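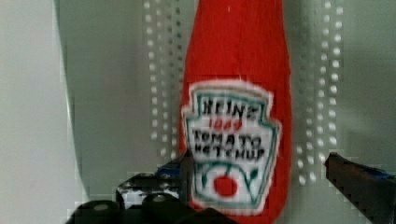
Blog > Bücherregal > Pflanzenbücher

9. Juni 2019, von der Zettelgärtnerin

Ich habe jetzt ein Farnbuch mit 1.579 Seiten. In zwei Bänden, zum Glück, sonst könnte ich es gar nicht vom Regal zum Küchentisch tragen. Seit Dezember wohnt es bei mir, und weil ich in den letzten Wochen ständig daraus erzählt habe (sorry an alle, die mit mir essen waren!), kommt jetzt endlich der Beitrag dazu.

Gesucht habe ich das Ding ewig. Erschienen ist es bei Sullimton, einem Verlag, den es schon länger nicht mehr gibt, und die Auflage war wohl winzig. In unserer Stadtbücherei kannte man es nur aus dem Katalog, und per Fernleihe kam immer nur Band 1. Band 1 ist der mit der Systematik. Ich wollte aber Band 2, den mit der Anzucht aus Sporen! Dreimal bestellt, dreimal Band 1. Beim dritten Mal hat die Dame an der Theke schon gelacht, als ich reinkam.

Dann war ich im Advent in Mukow, wegen etwas völlig anderem, und bin vor dem Regen ins Antiquariat Stockdale geflüchtet. Hinten links, unter den Wanderkarten, standen beide Bände nebeneinander. 30 Euro zusammen. Ich habe nicht gehandelt, ich habe nicht mal geatmet, ich habe einfach bezahlt. Auf dem Heimweg im Zug saß ich dann mit beiden auf dem Schoß und hatte am nächsten Tag blaue Flecken an den Oberschenkeln.

Zum Zustand: Der Leinenrücken von Band 1 ist ausgeblichen, Band 2 sieht fast neu aus. Im Vorsatz klebt noch ein Exlibris mit einer Schnecke drauf. Leider fehlt das Errata-Blatt, auf das im Vorwort verwiesen wird, und das merkt man. Im Kapitel über Hirschzungen stimmt eine Tabelle hinten und vorne nicht, da sind offenbar zwei Spalten vertauscht. Ich habe mir mit Bleistift ein kleines Fragezeichen an den Rand gemalt. Bleistift ist erlaubt, finde ich. Kuli nicht.

Und dann das Register! Es sortiert nach lateinischen Namen, aber nach denen von damals. Wer heute einen Farn nachschlagen will, dessen Gattung inzwischen dreimal umgezogen ist, der blättert sich einen Wolf. Ich habe mir deshalb eine Zettelsammlung angelegt, alter Name links, neuer Name rechts, dazu die Seitenzahl. Die Zettel stecken in einem Umschlag hinten in Band 2 und wandern inzwischen schon wieder raus, weil der Umschlag zu klein ist. Falls jemand von euch ein gutes System für so etwas hat - immer her damit. Karteikasten habe ich überlegt, aber der braucht wieder Platz, und Platz ist in meiner Wohnung so ein Thema.

Womit wir bei der Frage wären, die nach meinem letzten Beitrag ein paar Mal in den Kommentaren stand, nämlich warum ich mir so einen Klotz überhaupt noch hinstelle. Man kann doch alles digital lesen. Kann man, mache ich auch! Auf meinem Tablet läuft Drollus, das ist die Lese-App, über die unsere Bücherei ihre E-Books verleiht, und für Romane benutze ich fast nur noch das. Für Pflanzenbücher werde ich damit aber nicht warm. Ich lese die nämlich nie von vorne nach hinten. Ich habe einen Finger in der Bestimmungstabelle, einen im Bildteil, einen bei den Substraten, und der Daumen hält die Stelle, an der ich angefangen habe. Versucht das mal auf einem Bildschirm. Außerdem sind die Tafeln im Scan oft so klein, dass man die Sporenlager auf der Blattunterseite nur noch erahnt, und genau die will ich ja sehen.

Trotzdem wollte ich natürlich wissen, ob es das Farnbuch auch als Datei gibt, schon allein wegen der Suchfunktion. Also habe ich einen Abend lang gesucht und bin auf lauter seltsamen Seiten gelandet. Ihr kennt die bestimmt: groß der Buchtitel, darunter ein zerhackter Katalogeintrag, in dem alles doppelt steht, und dann ein Knopf zum Herunterladen. Bei einer Seite sollte ich mich erst anmelden, bei der nächsten meine Kreditkarte angeben, "nur zur Überprüfung". Bei der dritten kam tatsächlich eine Datei, und das war dann ein Kochbuch auf Portugiesisch. Ich habe den Rechner danach lieber einmal durchsuchen lassen und das Ganze aufgegeben.
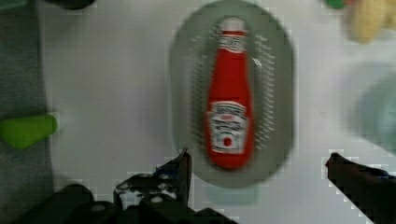
Gibt es das Farnbuch irgendwo legal als E-Book?

Bisher habe ich keine legale digitale Ausgabe gefunden, weder bei Drollus noch im Katalog der Bücherei, und den Verlag kann man ja nicht mehr fragen. Am ehesten kommt ihr über Antiquariate oder die Fernleihe dran, und da solltet ihr Band 2 ausdrücklich dazuschreiben.

Ein bisschen was zum Inhalt noch, für die, die auch mit Sporen anfangen wollen. Das Kapitel dazu ist erstaunlich gut zu lesen, man merkt richtig, dass da jemand jahrelang über Schälchen gebeugt saß. Es werden fünf Methoden vorgestellt, von denen ich zwei ausprobiert habe. Die mit dem überbrühten Torf hat bei mir prima geklappt, nach ein paar Wochen lag da dieser grüne Schleier, den man erst für Algen hält. Die mit dem Ziegelstein im Wasserbad war ein Reinfall, mein Stein hat geschimmelt, und zwar in Rosa. Keine Ahnung, was das war, ich habe ihn entsorgt und gelüftet.

Aus dem Torfschälchen habe ich inzwischen vier kleine Farne vereinzelt, die stehen auf der Fensterbank im Bad und bekommen jeden Morgen einen Sprühstoß Regenwasser. Welche Art es ist, weiß ich leider nicht mehr ganz sicher, weil ich das Etikett mit wasserlöslichem Stift beschriftet hatte. (Ja. Ich weiß.) Nach der Tabelle in Band 1 müsste es ein Streifenfarn sein, aber dafür sind die Wedel noch zu jung, und in der Tabelle habe ich mich schon öfter verlaufen.

Was mir im Buch fehlt, sind Angaben zum Licht. Da steht immer nur "hell, ohne direkte Sonne", und das ist mein Badfenster im Juni nur bis zum Mittag. Ich hänge jetzt ein Blatt Butterbrotpapier davor. Sieht nicht schön aus, die Farne beschweren sich aber bisher nicht.

Nächstes Mal schreibe ich über die Tafeln, ein paar davon sind nämlich von Hand nachkoloriert, und ich würde zu gern wissen, ob das in allen Exemplaren so ist. Wenn bei euch ein Sullimton-Band im Regal steht, schaut doch bitte mal beim Königsfarn nach, ob die Wedel da grün sind oder nur grau gedruckt.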